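Rideau, version 4

Six heures du matin et le planificateur refusait encore de converger. Chiharu Imai avait les pieds sur le radiateur, l'ordi sur les genoux, un café de la machine du troisième. Les journaux défilaient. Échec. Échec. Échec, contrainte de tension dépassée. Puis plus rien, le terminal figé, le curseur qui clignote.

Trunisness, ça s'appelait. Le module tissu. Un nom trouvé par Theodorakopoulos un soir de fatigue, resté depuis, dans les dépôts, les factures, même sur la porte. Trunisness devait prédire où irait un voilage quand on tire dessus. Pas grand-chose. Un voilage. Sauf qu'un voilage ça n'a pas de forme, ça a des opinions.

Elle relança. Graine 23, pas de temps divisé par deux, tant pis pour la latence.
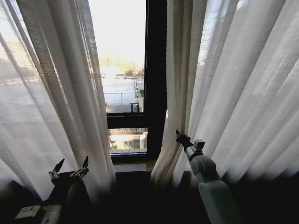
Approche, bras droit au bord du voilage.

Le contact, enfin. Pas la prise, le contact. L'estimateur donnait le bord du tissu à deux endroits différents selon la caméra, tête ou poignet, et entre les deux un petit fantôme de rideau qui n'existait que dans la mémoire vive. Elle connaissait ce fantôme. Elle l'avait vu chez Bateo, l'an passé, sur des sacs, sur une nappe. Il revenait toujours quand la lumière montait. Le jour traversait la maille, le réseau prenait la lumière pour du vide, et le bras partait serrer de l'air.

Elle mit un masque sur les zones saturées. Trois lignes, sales, avec un commentaire : à refaire proprement. Il y en avait déjà onze comme ça dans le fichier.

Compiler. Attendre. Le café, froid.

Theodorakopoulos appela. Il appelait toujours quand ça compilait, comme s'il le sentait.

— Ullden veut la démo en septembre.
— Ullden voulait la démo en mars.
— Justement.

Elle raccrocha. Ou lui. Le masque était chargé, le planificateur proposait environ 1 280 trajectoires et en gardait 4, puis une seule, une courbe basse, prudente, presque timide. Elle appuya sur entrée avant de réfléchir.
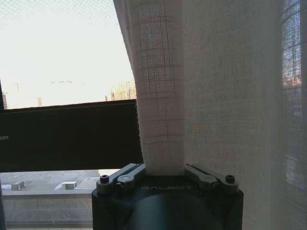 Vue poignet : voilage pincé.

Elle ne bougea plus. Sur le graphe la force montait en pente douce, un plateau, pas de décrochage. Le fantôme avait disparu des deux vues. Elle compta dans sa tête, bêtement, comme on compte après un éclair. À dix elle respira.

Bon. Un seul essai. Un essai ce n'est rien, c'est une anecdote, elle l'avait assez répété aux stagiaires. Elle lança la série et descendit chercher un croissant. La boulangerie était fermée. Elle remonta sans croissant et la série s'était arretée au deuxième passage.

Évidemment.
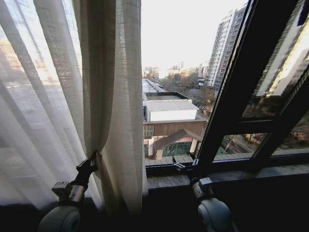
Le planificateur bimanuel était la partie qu'elle aimait le moins, parce qu'elle l'avait écrite. Deux bras, un seul budget de temps, et une politesse absurde codée en dur : chacun attendait que l'autre ait fini. Elle relut la trace à l'envers. Le gauche tenait le lin beige, serré, un peu tiré vers le bas. Le droit, ouvert, restait posé au bord de l'appui en pierre. Il attendait un signal. Le gauche aussi, sans doute. Interblocage, première année de fac, le genre de chose qu'on explique avec des philosophes et des fourchettes. Elle rit toute seule dans le labo, un rire pas très joli. Et puis elle vit autre chose dans la trace, plus bas, une étiquette qu'elle n'avait jamais définie. Classe du tissu : 5. Il y en avait quatre dans la table. Le voilage, le lin, la nappe, le sac.

Elle chercha 5 dans tout le code. Rien. Dans les poids, alors, ou dans la tête du classifieur, un débordement d'indice, un reste d'un vieux modèle de Bateo. Ça arrive. Elle afficha les pixels de la classe 5, en rouge, par-dessus la vidéo. Ce n'était ni le voilage ni le lin. C'était la lumière entre les deux.

Le module avait rangé le jour parmi les tissus. Avec une raideur, une masse, un coefficient de frottement. Il planifiait autour, il faisait attention à ne pas le froisser. Voila pourquoi le bras droit n'avançait pas.

Elle aurait dû corriger. Borner l'indice, une ligne, un test, pousser, dormir. Elle ouvrit le fichier. Elle le referma. Elle supprima seulement l'attente mutuelle, donna la priorité au droit, et laissa la classe 5 où elle était, avec sa petite masse ridicule.

Relance. Un passage, deux, trois. Elle posa le front sur la table.
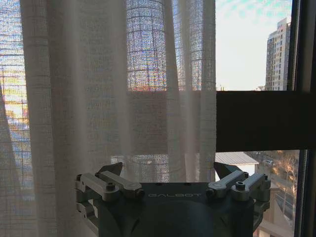 Theodorakopoulos écrivit à ce moment-là que la série tournait, qu'il la suivait de chez lui, qu'il ne comprenait pas la colonne 5 du journal et que ça ne pouvait pas partir comme ça chez Ullden. Tu m'expliques ? Deux minutes plus tard, un second message : laisse tomber, ne touche à rien tant que ça passe.

Elle répondit ok. Sans majuscule, sans point. Puis elle créa une branche, chercha un nom, tapa « jour », valida, et alla voir si la boulangerie avait ouvert.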